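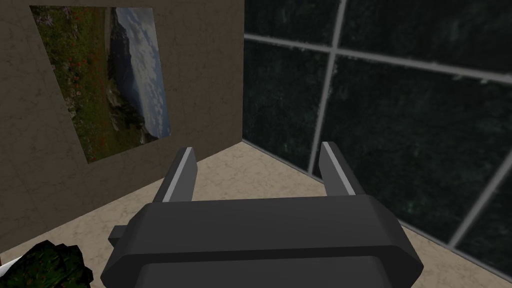 Textured wall finish

A textured wall finish is a thin coat of plaster, joint compound, or thick paint applied to an interior wall so that the dried surface is uneven to the eye and the hand. It is used in houses, apartments, schools, and small offices, usually as the last layer before paint or as a colored layer that needs no paint. The rough or mottled surface scatters light, which makes seams, patches, and small dents harder to see than they would be on a flat wall.

Materials

Traditional finishes are made from lime putty or gypsum plaster mixed with sand. The size of the sand grains largely decides how coarse the wall will feel. Gypsum sets quickly and is easy to shape but softens if it stays damp. Lime sets over weeks, hardens further as it takes up carbon dioxide from the air, and is the more common choice in older masonry buildings.

Since the middle of the 20th century most textured walls in North America have been made with ready-mixed joint compound over drywall. The compound is thinned with water until it can be sprayed or rolled. Pigment may be added to the mix, though more often the texture is left white and painted afterward. Earth tones such as beige, tan, and ocher are common in both methods, partly from habit and partly because natural sands and clays give these colors without added pigment.

Methods of application

Sand finish. Plaster containing sand is laid on with a steel trowel and then rubbed in small circles with a float. The result is even and fine-grained.

Skip trowel. Compound is dragged across the wall with the blade held nearly flat, so that it catches in some places and misses others.

Knockdown. Drops of compound are sprayed on the wall, left until the shine goes off them, and lightly flattened with a wide knife.

Orange peel. Thin compound is sprayed in fine drops and left alone.

Stipple. A brush or a loop-pile roller is pressed into the wet coat and pulled straight back, raising small points.

Room corners are normally worked first on one side and then on the other after the first has set, as a float run into a wet corner will tear the opposite wall. Two adjoining walls may be given different shades.

Regional use

In the river towns of Wornska and Tanen, coarse sand finishes were standard in rented houses until the 1930s. Sand came from the bank at Tanen and was passed through a screen, with the finer part kept for front rooms. A survey of older houses in Wornska covered 545 buildings and found sand-finished plaster in 81 of them, most on the ground floor. The survey did not open up walls covered by later drywall, and the original number was probably higher.

The Van Dusen finish is a local form of skip trowel found in the same district. It is worked from the ceiling down in short overlapping strokes and is left unpainted. The name is taken from Van Dusen Street in Wornska, where nearly 1000 rooms were finished this way. 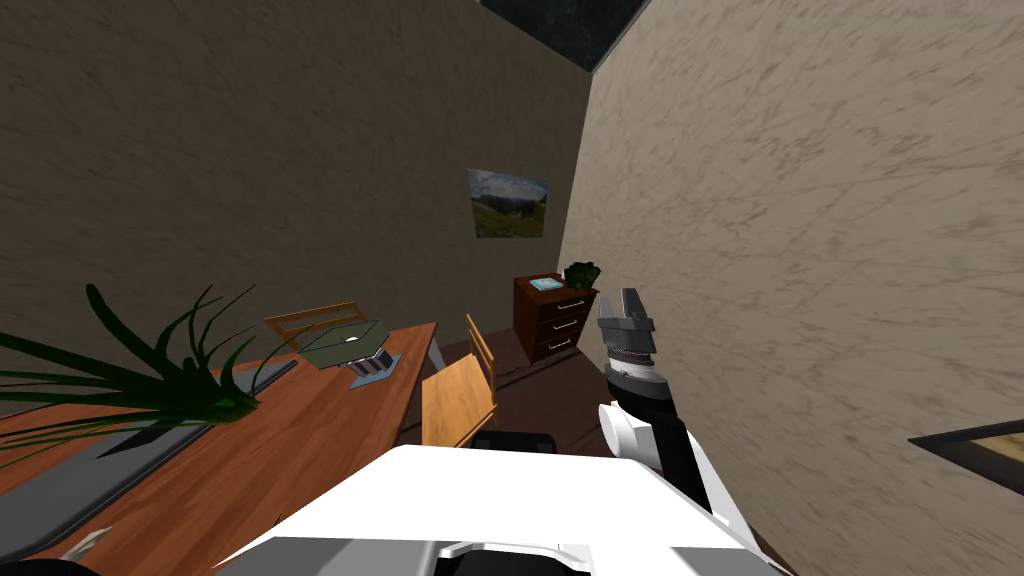

Repair

Small holes are filled with compound and textured again once the filler is dry. Matching the pattern is harder than filling the hole, and a practice board is often used to test the mix. Dabbing with a damp sponge will imitate most fine finishes. Aerosol texture is sold for patches — it works best on orange peel and poorly on anything coarse. A repaired area usually has to be painted out to the nearest corner, as fresh paint on a patch tends to show.

Removal

Unpainted compound can be softened with water and scraped off. Painted texture is usually skimmed over with 2 coats of plain compound and sanded flat. Some textures made before the 1980s contain asbestos and should be tested before they are scraped or sanded.

See also

Evlow plaster
Lime wash
Popcorn ceiling
Stucco

This page was last edited on August 17, 2019.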